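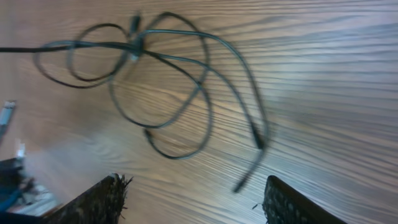
A long black cable on a wooden surface, in need of someone with patience.

Call for participants: do cable tidying methods hold up?

Everyone who sells storage has a theory about cables. Wrap them over and under. Tie them in a figure eight. Buy our pouch. At Ornitz we have read plenty of this advice, and most of it comes with no testing behind it at all. We would like to find out whether any of it saves time, and we are prepared to hear that it doesn't.

We are looking for adults who will untangle, coil and put away ordinary household cables while we keep time. You will attend 2 sessions in February at our workroom in the Kadrić building. In the first you tidy the cables however you normally would. Before the second we send you one method to practice at home. Then we compare.

You do not need to be neat. We would prefer a few people who stuff everything in a drawer and shut it. If you believe you have a foolproof system, you are welcome too, but please expect us to doubt it.

What you will be doing
Working knots out of cables by hand, without cutting them
Coiling and tying each one
Finding a particular cable in a full box, against the clock
Filling out a short form, which asks how annoyed you were

Who can take part
You must be 18 or older and comfortable working with your hands at a table. Please don't apply if you sell storage products or organize homes for a living. We have 164 places.

Payment is a $500 prize drawing, one winner, open to everyone who finishes both sessions. We know a drawing is a poor substitute for wages – if that puts you off, fair enough. Bus fare is paid either way.

No storage company is funding this, and results will be posted even if they are dull.

To sign up, write to Haiyan Cao at the Ornitz front desk by January 20, 2022. Questions about the sessions go to Barry Furnival. Tell us which hours suit you and whether you can manage stairs, as the elevator is unreliable.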